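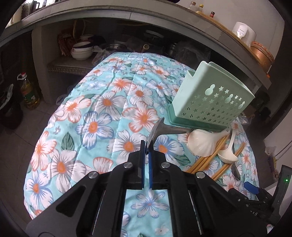
Every kitchen tool has a shape, and every shape has a job! Once you know what to look for, you can work out what almost any tool does, even one you have never seen before. Think of it as being a detective with a drawer full of clues. Take the metal spatula on the flowery cloth. Its blade is wide and its neck is narrow. The wide part goes under the food, and the narrow part leads your hand to it. The ladle near the green caddy has a rounded bowl and a long handle, so you can guess that it's for soup before anyone tells you.

Flat things slide

Have you ever tried to pick up a pancake with a spoon? It flops over both sides and usually lands on your foot. A flat blade gets underneath the whole pancake at once and holds it up evenly. The front edge of a spatula is often thin, like the edge of a ruler, so it can sneak between the food and the pan. Engineers call that kind of shape a wedge. Doorstops are wedges too, and so are your front teeth!

Round things hold

Soup runs everywhere if you let it. A bowl shape gives it walls on all sides, so it stays put while you carry it from the pot to your plate. A soup ladle is really a cup on a stick. The stick matters just as much as the cup — a big pot of soup can be deep and steamy, and a long handle keeps your fingers well away from the hot part.

Scoops are cousins of the ladle. They are great for dry things like rice, flour and oats. Some are shaped like seashells, with ridges running along them. Real shells have ridges as well, and ridges make a thin shell stiffer. Try it with paper: hold a flat sheet by one end and it droops. Fold it back and forth like a fan, hold it again, and it sticks straight out!

Two sticks, one clever pinch

Chopsticks may be the simplest tools in the kitchen, and they can do an amazing number of things. They pinch, stir, lift and turn. The bottom stick stays still and the top one moves, a bit like a bird's beak. The top stick is a lever, and your fingers do the pushing. If yours keep crossing, slide your hand farther back and try again with something easy, like a piece of sponge.

Why caddies have holes

Washed tools drip. If you stand them in a cup with no holes, the water collects at the bottom and the handles sit in a puddle. Holes let water out and air in, and moving air carries the dampness away. The holes can be any shape you like. Stars work as well as circles! A tray underneath catches the drips, but somebody still has to empty it.

Try it yourself

You will need 2 paper cups, a pencil, a tray and 2 wet spoons. Ask a grown-up to help you poke 7 holes in the bottom and sides of one cup. Stand a wet spoon in each cup, put both cups on the tray and go and play. After lunch, take a look. Which cup has a puddle inside? Which spoon feels drier? Draw what you found.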